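Skerum Hall - Kitchen and Dining Room Inspection
Quarterly checklist with comments, April

Inspected by: Vendula Jurčo
Accompanied by: Dušan Ondrejka (kitchen), Viera Halás (dining room)
Ratings: S = satisfactory, A = action needed, N/A = not applicable

1. Exits and access

1.1 Main doors open fully and are unlocked during use - S
1.2 Rear kitchen door clear inside and out - A
Comment: Two bread crates were stacked against the outside face. Moved at time of inspection. Same finding as last quarter. A painted keep-clear area is recommended.
1.3 Exit signs lit - S
1.4 Aisle between table rows at least one chair width when chairs are occupied - A
Comment: Row nearest the servery is too close to the wall. Shift the row toward the windows before the Saturday lunch.
1.5 Floor level at doorways - S
Comment: Metal strip at the servery door has been re-fixed with longer screws. No movement underfoot.

2. Fire equipment

2.1 Extinguishers on brackets, pin and seal in place - S
2.2 Service tags current - S
2.3 Fire blanket within reach of the cooktop but not above it - A
Comment: Still mounted above the rear burners. Relocate to the wall beside the pantry door. Bracket has been bought and is in the pantry.
2.4 Rangehood filters clean - A
Comment: Left filter has visible grease on the lower edge. Krajčí are contracted for the ducting only, so the filters remain a hall job.

3. Electrical

3.1 Test tags on portable appliances - A
Comment: Urn and toaster in date. The second kettle has no tag and has been taken out of use. Ľubomír Hudec to test or discard.
3.2 Leads undamaged and clear of the sink - S
3.3 Power boards not daisy-chained - S
3.4 Safety switch trips on test button - S
Comment: Tested with the fridge off at the wall. Fridge turned back on and checked before leaving.

4. Tables, chairs and linen

4.1 Folding table locks engage on both ends - A
Comment: One table has a bent locking bar and closes under light side pressure. Labelled and moved to the store. Do not return it to the floor without a replacement bar.
4.2 Chair feet fitted with rubber caps - S
4.3 Cloths clear of the floor and not a trip hazard - S
Comment: The hemmed cloths hang well short of the floor on the standard tables. The longer round ones should be kept for the display table against the wall. Clips are to go on the short ends only - on the long sides they catch on clothing.
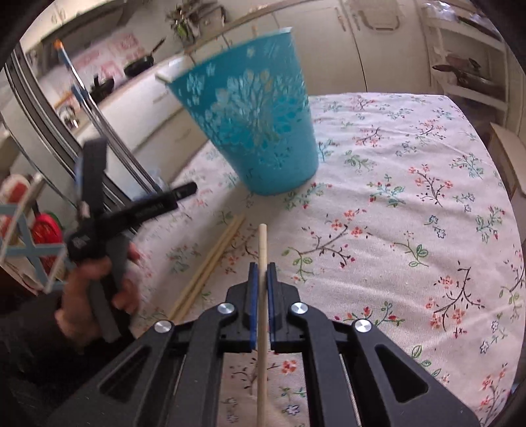

4.4 Cloths kept away from candles and food warmers - S
Comment: The warmers are now used on the steel bench only. Hirers are told this in the booking sheet, but the wording is in small print on the back and should be moved to the front.
4.5 Linen store dry and off the floor - A
Comment: Bottom shelf is damp at the rear corner. Likely source is the downpipe outside. Linen moved up one shelf until this is checked.

5. Hot water and food temperature

5.1 Water at hand basin comfortable for washing - S
5.2 Soap and paper towel stocked at hand basin - S
5.3 Fridge at 5 degrees or below - S
5.4 Probe thermometer present and working - A
Comment: Battery flat. Replaced on the day, but there was no spare in the drawer. Keep one there.
5.5 Urn fixed and tap does not drip - A
Comment: Slow drip from the tap. Washer kit from Dostow fits this model.

6. Occupancy

6.1 Notice displayed and legible - S
Comment: Notice reads 70 seated. The Nurnden hire request for 200 standing exceeds anything the hall is approved for and has been returned to the applicant.
6.2 Seating plan matches notice - S

Follow-up

Items 1.2, 1.4 and 4.1 before next hire. Items 2.3 and 3.1 within 30 days. Remaining items by next inspection.

Item 4.5 depends on access to the side path. Špela Nikolovski holds the gate key and should be contacted before a plumber is booked.

Previous report item on the loose handrail is closed. Rail checked by hand along its full length - no movement at any bracket.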